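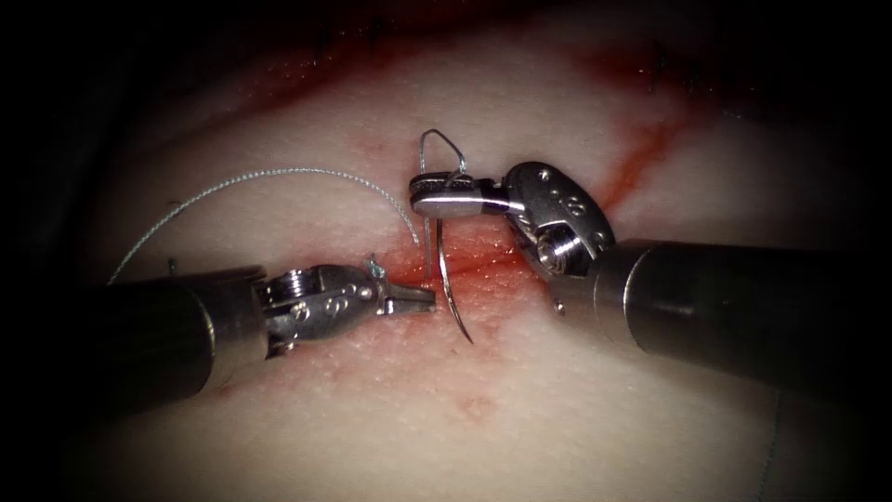
Needle clamped in the right-hand jaws, low over the pad.

Wiklow Stitch Set - README

Hi, and thanks for downloading this! Wiklow is a collection of short suturing clips and the notes that go with them. I put it together because I wanted to look closely at stitches - where the needle goes in, how the thread lies, how the knot sits - and I kept losing my own notes in a pile of loose text files. So now it's one folder with one naming scheme, and you get to complain to me if the naming scheme is bad.

What you get

There are 508 clips in the download. Of those, 435 have a full set of labels and the rest only have a start and end time. I left the half-labeled ones in, and if you don't want them just filter on the column called full.

clips/ has the video, one file per stitch attempt
labels/ has one CSV per clip
notes/ has my own comments, spelling mistakes included
najjar/ has the Najjar split, see further down

What the labels mean

bite: the moment the needle tip goes into the surface
exit: the moment the tip shows on the far side
pull: thread moving through, needle clear of the pad
knot: first loop until both tails are let go
stain: how much red is on the surface next to the cut, 0 to 3

The stain column started out as a joke column and I ended up using it all the time. A dark needle on a pale pad is easy to follow. Put it over a heavy red patch and my clicks start wandering, so I like to sort by stain before I trust any timing. A 3 means the red runs along both sides of the cut. Please don't read it as a measure of how well somebody stitched, it has nothing to do with that.

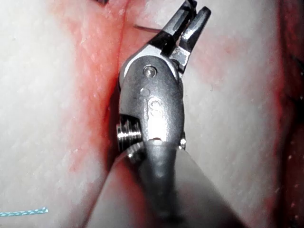 Do I need to label the thread and the needle separately?

Keep them separate if you can. The needle gets its own track from bite to exit, and the thread gets one from pull to knot. Where the two overlap (there's always a second or so when both are moving) the needle track wins and the thread track waits.

Splits

The Wostar split is the one I'd start with. It has 300 clips, all fully labeled, and it mixes early stitches on a clean cut with later ones where there are already knots in the way. The Najjar split is smaller and meaner: lots of slack thread, lots of knots close together. If your numbers drop when you go from Wostar to Najjar, welcome to the club.

Don't shuffle clips from the same pad across train and test. Marks from old cuts and leftover stitches make each pad easy to recognize, and I got some very happy results in June before I noticed that. The pad ID is the first part of the file name.

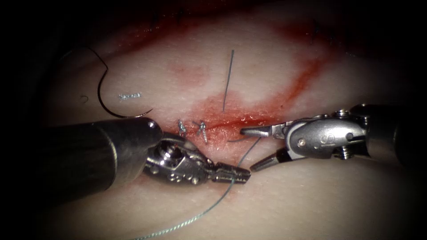
Flaltstead Bench Notes, p. 221

I copied my knot rules over from the bench notes, so they read a little stiff. A stitch counts as complete when it's tied and both tails are short. Two tied stitches side by side get two rows, even when they sit close enough to look like one lump. A single strand standing up out of the cut with no knot on it is open thread and goes under pull. Small shiny scraps lying on the pad get the tag loose and no timing at all.

A curved needle can be tricky when it's lying flat, so I mark both ends and one point on the middle of the curve. If you only mark the ends you get a straight line, and then your angles come out silly (ask me how I know).

Known problems

Some knot times run long. I kept the clock going until the second tail was released, and in a handful of clips that takes forever.
The words "tail" and "end" both show up in notes/. They mean the same thing.
A few CSVs have a blank last row. Skip it.

Using it

Use it for whatever you like, and please keep this file with the folder if you pass it on. If you fix a label, send me the clip name and the old and new times in one line and I'll merge it. I usually get to those on Tuesday.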